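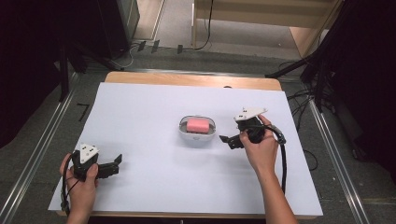

Enregistrer une démonstration à deux pinces

Fiche du club Moditz, mise à jour en March : non, en mars. Durée d'une prise : 2 minutes au plus.

1. Tendez le papier blanc sur la table et lissez les plis.
2. Posez le porte-savon vers le milieu, le savon dedans.
3. Prenez une pince dans chaque main. Les câbles passent vers vous, jamais entre les doigts de la pince et l'objet.
4. Lancez Tratix, puis attendez le bip.
5. Approchez les deux pinces lentement, saisissez, soulevez, reposez.
6. Arrêtez l'enregistrement avant de lâcher les poignées.

Si le fichier ne s'ouvre pas dans Estano, refaites la prise. Objectif du groupe : 417 prises valides.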